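How to check a simulated room before a delivery cart route goes live

Grustach started using room models for its furniture and lamp deliveries in December. Before that, Lowri Vaughan's staging crew walked every house with a tape measure and a clipboard. Now the cart plans its own route from a model, and the crew's job is to review the model first. This page covers that review, using the music room at the Murholm house.

You need a login for Gape, the viewer, and the job number. The Murholm room is job 818. Set aside 50 minutes for your first one. It gets quicker.

1. Start with the surfaces

Open the room and move to the table. The planner treats every tabletop as a possible drop point, so you have to tell it which parts are taken. Mark each lamp as its own item, even when two stand close together. In the music room they have different shades, one boxy and open at the top, the other bell-shaped, and they need separate entries under Fragile.

Then mark the small things. The dark object lying near the boxy lamp has thin pieces spreading out from it, and a quick outline misses them. Draw wide. If you can't tell what something is, enter it as Unknown and move on. Don't guess, as the planner picks a grip from the name you type.
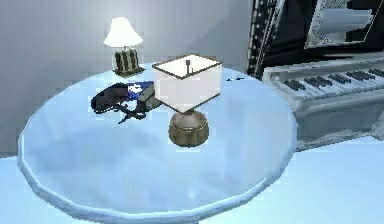
2. Walk the floor line

Switch to floor view and follow the open strip between the long wall and the piano. Look for three things:

Anything lying on the floor. There is a thin greenish stick in front of the piano. Tag it, however small it looks. The cart stops for untagged items and waits for a person.

Table legs. Tag them one at a time. The one nearest the piano is partly hidden behind the keyboard from this side, so turn the view before you place the tag.

The piano base. Set the keep-out line at the keyboard edge, not at the foot on the floor.
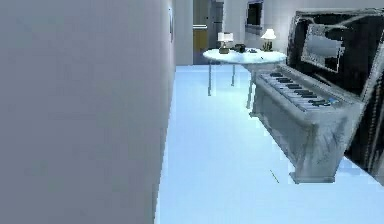

3. Sign off or send back

Press Accept only if every item has a tag. Otherwise choose Return and write one line saying what is missing. Returned models go to Alper Dönmez, who rebuilds them the same day in most cases.

What changes for the crew

Crew members who used to measure now spend the first part of the shift at a screen — some like it, some don't. Branwen Gittins asked for the review to be split so that no one does more than two rooms in a row, and that is now the rule. Pay grades stay the same. Reviewing counts as staging time on your sheet.

You can still refuse a route. If a room looks wrong to you when you arrive, press Hold on the cart and call Zdislava Bednárik. A hold doesn't count against you.

Last updated 16/11/2022 with the schedule for the December start.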